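Last updated: October

What Is a Treaty, and Why Does Everyone Have to Say Yes Twice?

Have you ever promised to trade lunches with a friend, and then remembered that you probably ought to check with the grown-up who packed yours? If so, you already know a good deal about how countries make agreements with each other, and the rest of this page should be easy going.

Let's imagine two countries sitting side by side with a river running between them. We'll call them Dollanier and Stisov. Dollanier is flat and green and grows a great many potatoes. Stisov is hilly, with a busy town named Iltitz right at the edge of the water. People in Iltitz would dearly love to buy Dollanier's potatoes, and people in Dollanier would love to visit their cousins in Iltitz, but there is no bridge, only a slow little ferry that stops running at 7 in the evening. (If you miss it, you sleep at your cousin's house, whether or not your cousin has a spare bed!)

So the two countries decide to build a bridge together. A bridge costs a lot of money, and it takes years, and it has one foot in each country, so they can't simply shake hands and start digging. They need to write down who will do what. When countries write down a promise like that, it is called a treaty. You may also hear the words pact, compact, accord or agreement. Lawyers can tell you the differences between them, and will, if you let them, but they all belong to the same family.

First comes the talking. Each country sends people called negotiators, whose job is to sit at a long table and work out the details. Who pays for the bridge? Who paints it? If a boat bumps into it, who sends the repair crew? This can go on for months. In our story it takes 20 meetings and a great deal of tea, and at the end of it there is a paper with 600 lines on it, every one of which somebody has read out loud.

Then comes the signing, which is the part you may have seen on the news. Two people in good clothes sit down with good pens, write their names, swap papers, and shake hands while everyone claps. You would think that was the end of it, wouldn't you? But usually the treaty still hasn't started. Signing means "we like this and we plan to do it." There is one more yes to come.
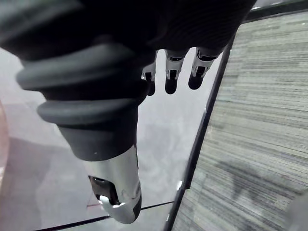
A silver and white robot thumb below a black, ribbed wrist cover.

That second yes has a long name: ratification. Say it slowly, rat-if-i-CAY-shun. It means that a country officially agrees to be held to what was signed. In many countries the second yes needs a vote in the parliament, the big room full of people whom the voters have chosen to make laws. (In the United States, the Senate votes on treaties, and two-thirds of the senators who are there have to be in favor.)

Back in Dollanier, the members of parliament get their copies and start asking questions. A member named Bisht stands up and wants to know what will happen to the ferry captain when the bridge opens. Another member says the bridge is too expensive. A third thinks it should be wider, so that bicycles can have their own lane. Outside, some people are waving signs that say "Bridge Now" and others are waving signs that say "Keep Our Ferry." All of this is allowed, and it's a good idea to listen to both sides, even the side you don't agree with.

After the talking, they vote. If enough members say yes, the treaty is approved, and Dollanier sends a letter to Stisov to let them know. Stisov holds its own vote too. When both countries have finished, the treaty can "enter into force," which sounds like something with swords but only means that the promise has begun.

And if a parliament says no? Then the treaty goes back in the drawer, or the negotiators go back to the table and put the kettle on again. Sometimes they change a few lines and try once more. Sometimes it takes years, and now and then it never happens at all.

Something to try at home or in class: make up two countries with a few friends and write a treaty with 3 promises in it. Choose two people to sign it, then let everybody else vote. You might be surprised by which promise causes the most arguing. When my own class did it, it was the one about sharing a trampoline.

Written by Elaine Seixas

Contact us | © All rights reserved | Back to top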